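## Passar os discos para o computador

Comecei em dezembro a digitalizar os vinis que herdei do meu tio. São 1138, contando os compactos, e a maior parte nunca saiu em CD. Há muita orquestra de baile, alguns discos de sermão e uma caixa inteira de música regional gravada por um selo pequeno chamado Dumlao, de que não encontrei quase nada na internet.

O ritmo é lento. Um LP leva o tempo que leva a tocar, mais uns 30 minutos para separar as faixas, tirar os estalos maiores e escrever os nomes das músicas. Faço 2 por noite quando consigo, e há semanas em que não faço nenhum.

Gravo tudo em WAV, sem compressão, e só depois crio uma cópia em MP3 para ouvir no carro. No início gravava com o volume de entrada demasiado alto e tive de repetir 11 discos, porque os metais saíam distorcidos. Agora ouço primeiro o trecho mais forte de cada lado, acerto o nível e volto ao princípio.
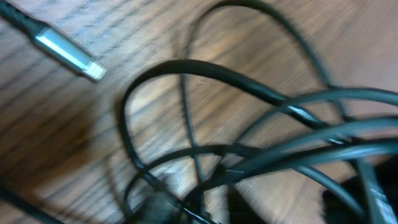
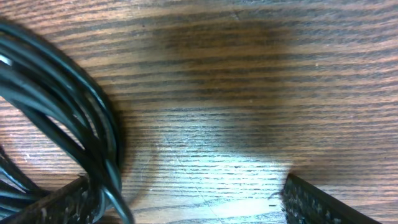

Ferhat Avcı escreveu-me a dizer que perco tempo a limpar estalos e que devia guardar a gravação tal como sai do prato, porque os programas de restauro vão melhorar e o que se corta hoje não volta. Tem razão em parte. Passei a guardar os dois ficheiros – o bruto e o limpo – e comprei mais um disco externo por causa disso.

A lavagem continua a ser a parte de que menos gosto. Uso água destilada com uma gota de detergente e um pano de microfibra, sempre no sentido dos sulcos, e deixo secar de pé no escorredor da loiça.

Esta semana acabo a letra C. A seguir vem a caixa da Dumlao, que tem as etiquetas meio apagadas. Se alguém tiver um catálogo desse selo, mesmo incompleto, escreva-me.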